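Products > Subscriptions > Political monitoring > Torkik Regulation Desk

Torkik Regulation Desk
Order code 2301
Published by Tramero, Isville

Torkik is a searchable record of ministerial regulations, draft bills and parliamentary hearings, with a short plain English summary for each entry. It covers 46 ministries and agencies across Southeast Asia and is used mainly by university departments, newspapers, embassies and charities that need to know what a government has issued and who has objected to it.

The archive holds 4000 entries. Each one gives the title in the original language, an English title, the issuing body, the legal basis and the current status: draft, in force, amended, withdrawn or struck down by a court. Where a regulation has replaced an older one, the two are linked. Statements by parties, religious bodies and student unions are filed under the regulation they refer to, so a reader can follow an argument from the first draft to the final text.

Summaries are written by editors who read the original. They do not offer a view on whether a rule is good or bad. Quotations are kept in the original language with a translation underneath.

What a subscription includes
Access for up to five named readers at one address.
Email alerts by ministry, by country or by keyword.
Original texts as PDF, where the issuing body has released them.
A weekly digest, sent only when parliament is sitting.

Single-office price: 94 pounds a month, paid quarterly. Libraries should ask for a separate quote — the reader limit does not apply to them.

Language coverage
Indonesian, Malay, Thai, Vietnamese and Tagalog are read in full. Burmese and Khmer are read for education, elections and the press only. Names are given with their proper accents, and the search box will accept them with or without: a search for Mac will also find Mạc.

Please note
Torkik does not give legal advice. Provincial and city rules are included only if a national court has ruled on them. Older entries may carry a scanned text that cannot be searched, and these are marked in the results list. Cancellations need one full month's notice in writing.

Page last changed 6 February 2021 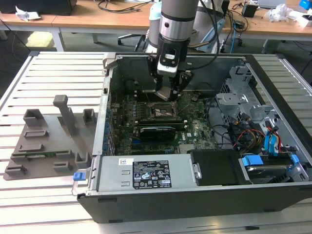
Desktop tower on its side with the panel off, graphics card in its slot.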